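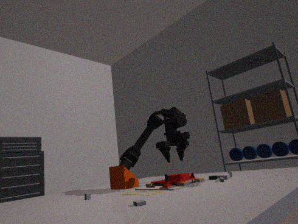 What order should I watch Drakos in, the Plundida order or the original airing order?

Use the airing order for season one and the Plundida order after that. Season one is the only season where the two lists disagree in a way that matters, and the streaming version puts the Watmont two-parter before the episode that sets it up.

Posted by marlow_street, Saturday, July 7, 2018
Last updated by moderator: added season two note from page 1
Filed under: TV Drama > Crime & Procedurals > Episode Guides

marlow_street
I started this because the same thing keeps coming up in the general thread and that one is at 1,188 posts. My parents got Plundida in June and went straight into Drakos. By the third night they called me to ask why the captain had a cast on her arm in one episode and not in the next. They thought they had skipped one by accident. They hadn't. Plundida lists the first season by production number, and the network moved several episodes before it aired them.

The ones that are out of place on Plundida:
"Low Water" is listed third, aired sixth
"The Watmont Line" parts 1 and 2 are listed fourth and fifth, aired 8 and 9
"Receipts" is listed last, aired third

Everything else in season one can be watched as listed.

tenpin
Thanks for this. I would disagree about "Low Water" though. I think the writers meant it to be third. The two detectives are still calling each other by rank in it, and by the sixth aired episode they are already having dinner at each other's houses. It plays oddly late in the season.

marlow_street
They use ranks on and off the whole first season. There is a scene in the finale where they do it. The cast on the arm is the bigger problem for me. She breaks it in "Harbor Clinic," which aired fifth.

tenpin
The cast was written in later. "Low Water" was shot early, then they added two short scenes with the cast when it got moved. You can tell by her hair, it's a different length in those two scenes. So the story belongs third and the patch belongs sixth.

marlow_street
OK, but the patched version is the only one anyone can watch. I'm going by what is on the screen.

grey_antenna
I watched it in the Plundida order without knowing any of this and it was fine. It's a case of the week show. I noticed the cast and forgot about it. The only episode that confused me was "The Watmont Line" part 1, where everyone acts like they already know the bookkeeper.

fourthrow
grey_antenna, the bookkeeper is introduced in "Receipts." If you watch it last you get a witness being interviewed for the first time after you have already seen her testify. My husband and I had the same problem and thought it was going to be a flashback. It wasn't.

grey_antenna
I did think it was a flashback. I still do a little.

pilotseason
Does anyone know if the discs use the same order? The Skodley box set is $40 used where I live and I would rather own it than depend on Plundida keeping it.

fourthrow
Skodley set is airing order for all 61 episodes. The menus are slow and there are no subtitles on season three, but the order is right. Check that disc 4 is in the case before you pay. Mine was missing it and the seller had to refund me.

pilotseason
No subtitles is a problem for me. Is it all of season three?

fourthrow
All of it. The English captions box is on the menu but it does nothing on my player. Seasons one, two and four are OK.

hallway_b
I have the same set and captions work on season three if you turn them on from the TV and leave the disc menu alone. They are closed captions, so it depends on the player and the cable.

fourthrow
I'll try it tonight. I have been using the disc menu the whole time.

tenpin
Back to the order. If somebody is going to watch the pilot, skip the "extended" pilot on Plundida. It's the cut that was shown to the network, and it has a different actor as the medical examiner. It also gives away who is behind the warehouse fire, which the aired pilot leaves open until episode 7.

marlow_street
Agreed on that one. I'll put it in the first post. I only saw the extended pilot last year and was surprised how much they took out.

grey_antenna
I liked the extended pilot better. The aired one is in a hurry. The first interview in the extended cut goes on for several minutes with no music and it's the best thing in the season.

tenpin
It's a good scene. I'd tell people to go back for it after the season is over.

quietlamp
New here. Is there a reason to keep going past season two? I've read that it changes a lot.

marlow_street
The setting moves from the harbor unit to the county office in season three and half the cast goes with it. I like season three. Season four is uneven and the last few episodes were written quickly. There was a petition to bring it back that got around 2,000 signatures, and the network never answered it.

hallway_b
I stop at the end of season two on rewatches. It ends on a closed case and nothing is left hanging except the transfer.

fourthrow
I'd keep going at least through the county election story. It starts in the second episode of season three.

quietlamp
OK, I'll try those. Do I need to worry about the order in season two?

marlow_street
Only one swap, the two Christmas episodes are reversed on Plundida. Watch the one with the snowed-in courthouse first.

fourthrow
Captions worked from the TV remote. Thank you hallway_b. They run about a second late but I can read them.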